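Family > Screens and apps > Features

Pocket money goes digital, and the sums don't always add up

Filed under: Kids' tech, Money

6 min read

My daughter is eight and she has a balance. She checks it before breakfast. It went up when she put her plate in the dishwasher and it went down when I fined her, through a button on my phone, for something I have since forgotten. We had been using Tadska for a fortnight by then, and I had started to wonder which of us it was training.

Chore apps have been around for years, but the newest batch want to be the family bank as well. You set jobs, the child ticks them off, you approve, and money moves from one pot to another. Tadska does it with a cartoon badger. Clorkgate does it with graphs. Kobori, which is pitched at under-sevens, pays in pebbles that a parent can swap for real coins, at a rate the parent picks. All of them promise that children will learn the value of money. I read the promises several times and couldn't find one that said how anyone would know.

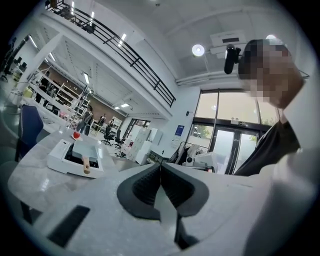 Setting up took most of an evening. Tadska comes with 146 ready-made chores, and scrolling through them is a strange way to learn what other people expect of a child. "Greet a visitor" is on the list. So is "be patient". Each one has a suggested price, and I could switch the price to zero but couldn't take it off the screen, so my daughter could see precisely how little I thought being patient was worth.

She loved it, I should say. For the first week every bed in the house was made, including ours, at ten pence a go. By the second week she had worked out that the small jobs paid better for the effort and she stopped doing the big ones. When I asked her to bring the washing in before it rained she wanted to know if it was on the app. It wasn't. She brought it in, but she had asked, and she had never asked before.
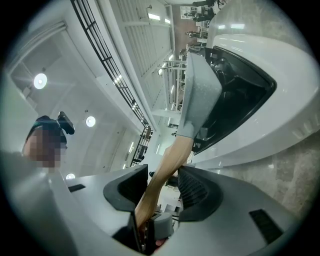 What you pay for the privilege

Tadska is free for one child and 100 chores ticked off, a limit that a keen eight-year-old will reach sooner than you'd think. After that it's a monthly fee. Clorkgate charges from day one and costs more over a year than my daughter earned through it in December, even with a generous bonus for Christmas cards. Kobori is a single payment, which I prefer, though the pebbles run out at 2000 and the next bag is extra. They are drawings of pebbles. I'm not sure how a person runs out of them.

Then there is Sustorell, the odd one out, which has no characters and no sounds and looks like something from a tax office. It's a shared list with a total at the bottom. My daughter gave it one glance and asked for the badger back. I got on with it better than any of the others, and I could have done the same job with a pencil.

The savings goals

Every app has these and they are the part I came closest to liking. You choose a thing, the child sees a bar fill up, and there is a bit of a fuss when it's full. My daughter chose a telescope, then roller skates, then the telescope again. Clorkgate told her she was 600 days from the skates at her present rate. She cried. I moved the date by paying her for feeding a cat we were only looking after, so I suppose I learned something about money too.

The makers say the apps stop arguments. Ours moved to new ground: whether a job was finished, whether I'd approved it fast enough, whether a fine could be appealed. There is no appeals button. She has suggested one.

We've let the Clorkgate trial lapse and kept Tadska on the free plan until the limit comes round. The jar is back on the kitchen shelf in the meantime, and she counts that before breakfast as well.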